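August 2019

Back at the summer project after four days off. The bus was late, so I missed the start and came in while Glenys Powell was already writing the week's jobs on the board. Our team is still on the kitchen task: the arm picks up the dark gray pot, moves it over the counter, and puts it down where we tell it to. In March, when I signed up, I thought we'd be doing whole recipes by now.

First job was the log from last week. Inger had typed most of it up and I filled in my part. We have 13 good runs saved and a lot more bad ones. Most of the bad ones fail in the same way. The gripper comes in too low on the pot, closes, and the pot tips when the arm starts to lift. Inger thinks the height we typed in is wrong. I think the height is fine and the pot isn't where the program believes it is. We went back and forth on this until Glenys told us to stop talking and measure.

So we measured. Inger read the tape and I wrote. The height was off by 5 millimeters and the position was off too, so we were both right, which didn't make either of us very happy. I had copied one of the numbers wrong in the notebook. I've fixed it and put my initials next to it like we're supposed to.

After that we changed the speed. It had been set to 900 in the settings file, and I don't know who picked that or why. Glenys said to bring it down and only raise it again when we get five lifts in a row. Slow runs are boring to watch. You stand there with your hand near the stop button and nothing much happens. But I could see the wrist turn a little before the lift, and I had never noticed that at the faster speed. Inger wrote it in the log with a question mark.

Lunch was late. I ate my sandwich outside and read the part of the manual on wrist limits. I understood maybe half of it. The diagrams are good, the text is hard going.

In the afternoon we did the move along the back of the counter, past the frying pan. This is the part I wrote, so I was nervous. The path has to go up first and then over, and my first version went straight across, which Glenys crossed out on paper before we ever ran it. The new one has an extra stop in the middle. I want to take that stop out later if I can do it safely - it makes the whole thing slow.
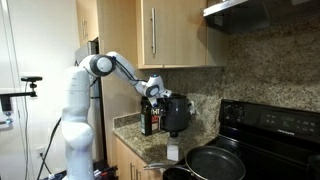 I still have to write up the path for Glenys, one page, with the numbers in a table. She wants the reason for each stop written next to it. I did the first two on the bus home and my handwriting is terrible.

Inger asked if I'm going to sign up again for the fall. I said probably. The fall group starts with a different task, opening drawers, and she says it's harder because the handle has to be found first. I'd like to get the pot done properly before thinking about drawers.

Tomorrow: check the wrist turn, run the slow lifts again, bring back the tape measure I put in my bag by mistake. Also ask Glenys if we can change the name of the settings file, it's called new_new_final and there are two of them.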